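## 3. Surface Wear of Stone Floors in Covered Markets
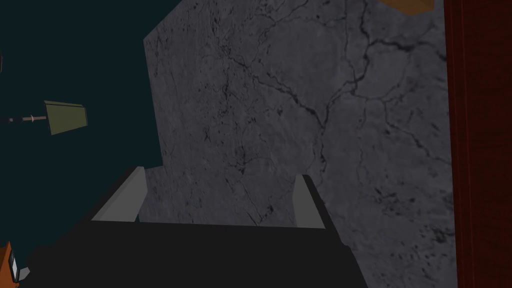
**Figure 3.** Mottled stone surface, computer rendering.

*Onurero Working Group on Historic Paving, Lenihan. Manuscript version of Oct 10, 2022*

### 3.1 Selection of the sites

The covered market of Lenihan was chosen as the main site of this study. It has a stone floor which was laid in one campaign and which was never fully replaced. A second and smaller market, in Barton, was used for comparison. Both buildings have a central passage, side passages with fixed stalls, and at least two entrances which are open to the street during the trading hours. The Barton market is narrower, and its stalls were moved two times in the period for which plans exist. For this reason the results from Barton must be read with more care.

In Lenihan we examined 470 slabs. Slabs under the fixed stalls were left out, as we could not reach them without taking the stalls apart. We also left out those slabs which had a visible repair with mortar over more than half of their surface. In Barton the number of usable slabs was 70, mostly in the central passage.

### 3.2 Measurement of the wear

The wear of each slab was measured with a straight metal bar, laid across the slab from joint to joint, and a depth gauge. Three readings were taken along the bar and the largest one was kept. The bar was then turned by a quarter and the readings were repeated. In total, 1,123 bar positions were recorded for the two markets. The number is higher than twice the number of slabs, because some slabs near the entrances were measured again by a second observer.

The difference between the two observers was small for the central passage but larger close to the walls. The slabs there are often not level, and the bar can rock on a raised corner. We decided to keep the first reading in all cases and to report the second one only as a check. It would be possible to use the mean of both, but this would treat the slabs in an unequal way.

Mottled stone presents a known difficulty. Changes of tone on its surface can be mistaken by the eye for changes of depth, especially under lamps that hang low. The observers were therefore asked not to choose the measuring line by sight. The bar was always placed through the middle of the slab, also when a deeper place seemed to exist near the edge.

### 3.3 Results

The deepest wear in Lenihan was found not at the entrance itself, as we expected, but a few steps inside it. A likely explanation is that visitors enter in different lines and come together only when they reach the first stalls. The same effect was described by the authors of the Flillent survey for the waiting hall of a railway station, although the stone there was harder and the hall much wider.

Along the central passage the wear decreases slowly toward the middle of the building and then increases again. The side passages show a different form. There, the wear is concentrated on a narrow strip which lies closer to the stalls than to the wall. The strip is absent in front of stalls which, according to the rent books, stood empty for long periods.

In Barton the pattern is weaker. The wear at the street entrance was roughly 15 percent lower than at the entrance toward the river, but the number of slabs is too small to say if this difference has a meaning. The change of the stall positions has probably mixed older and newer paths.

### 3.4 Influence of cleaning

Both markets are washed with water after trading, and in the winter months sand is spread near the doors. The cleaning rules of Lenihan, which are preserved from the year of the opening, ask for sand from December until the end of the frost. Sand under shoes acts as an abrasive, and a part of the wear near the doors must be attributed to it. We have no means to separate this part from the wear by walking alone.

One indication comes from the north door of Lenihan, which was kept closed in winter. The slabs inside this door are less worn than those at the south door, and their edges have remained sharper. However, the north door leads to a quiet street, and it was surely used less also in summer. The two causes go in the same direction, and the present data do not allow us to decide between them. A count of visitors at both doors, over one full year, would be the most simple way to continue, and it is planned for the next stage of the work in Lenihan.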